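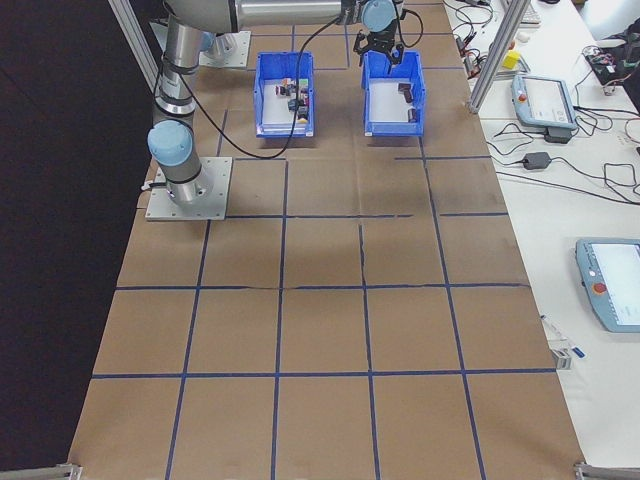 Eight months without a car

9/10/25

So I've been meaning to write this one since the spring, and I kept putting it off until I was sure we weren't going to chicken out and buy another one. I think I'm sure now. Mostly sure. Ask me again when it sleets.

For anyone new here, the old hatchback finally got its last rites in February. I had already put 900 dollars into it over the winter (brakes, then something to do with the heater, then the something to do with the heater again) and when the shop called to tell me about the transmission I just stood in the kitchen and laughed. A guy over in Wurlow wanted it for parts. I signed the title on the hood, he winched it up onto his trailer, and I walked back inside and ate cereal for dinner.

The plan was to take a month and shop around for a used one. I made a spreadsheet and everything. But a month of riding the bus turned into two, and by then I'd stopped opening the spreadsheet.

I live on the far side of Trostwood, up the hill past the water tower, and I work downtown four days a week. It used to be a twelve minute drive. Now it's the Route 2, which picks up at the bottom of my street and takes thirty-five minutes on a good day, winding through every single neighborhood along the way like it's trying to sell you a house. The first week I was so antsy! I kept checking my phone, checking the map, sighing out loud like a teenager.

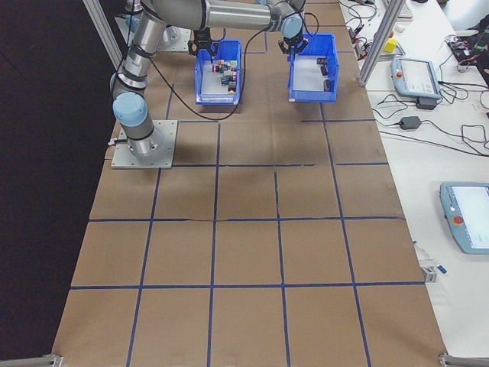 Somewhere in the third week I brought a library book, a big fat family saga I'd renewed so many times that the website wouldn't let me do it anymore, and I finished it before the due date. I hadn't finished a book since the summer before. Now I read on the way in and look out the window on the way home, and I get a little grumpy on the days somebody gives me a ride.

Groceries were the part I was scared of. I used to do one giant shop every other week and come home with the trunk so full that the eggs rode up front with me. You can't do that on a bus. I tried once, in March, and one of the bags gave out on the steps and a can of tomatoes rolled all the way to the back row while everybody lifted their feet for it. So I bought one of those two-wheeled carts, the kind my grandmother had. Mine's a Zisitik and it squeaks, and I have oiled it twice and it still squeaks. It holds more than you'd think, though, and it goes up the hill fine as long as I'm not in a hurry.

What I do now is a small shop twice a week, plus bread from Pereyra, the bakery right across from the transfer stop. This is possibly a problem. The bus home leaves at ten past and I usually get there at five till, and there are cheese rolls in the window. I've told myself the cheese rolls come out of the gas money.

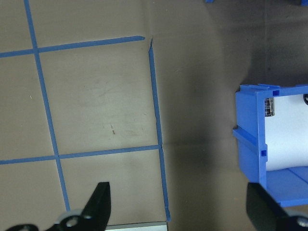 My sister says I sound smug when I talk about all this, so let me give you the bad stuff too. Sundays are awful. The bus comes every ninety minutes and I've missed it by the length of a parking lot more times than I'd like. The vet is way out by the highway and getting a furious cat there means a cab both ways, with the cat singing the entire time. I had to turn down a birthday lunch in Wurlow because there was just no way home after four. And I've gotten rained on a lot. I own real rain pants now – I never thought I'd be a person with opinions on rain pants, but get the ones with zippers at the ankle.

Then there's the money, which a few of you asked about. I added it all up last week, counting insurance, gas, parking and the repairs I'd been paying for every year like clockwork, then taking off my bus passes and the cabs and the cart. I'm ahead by $2,371. That's a new water heater! It is literally going to be a water heater, because ours has started making a noise.
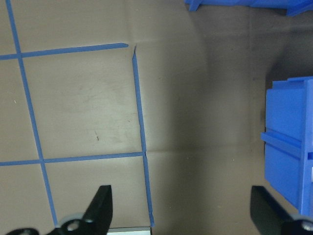 Filed under: Getting Around, Money Stuff

P.S. A couple of you wanted to know which pass I buy. It's the monthly one, and you can get it at the library desk if the machine downtown is out of order, which it has been since June. Bring cash. Next post will be the green tomato relish, I promise – I have the jars out on the counter and everything.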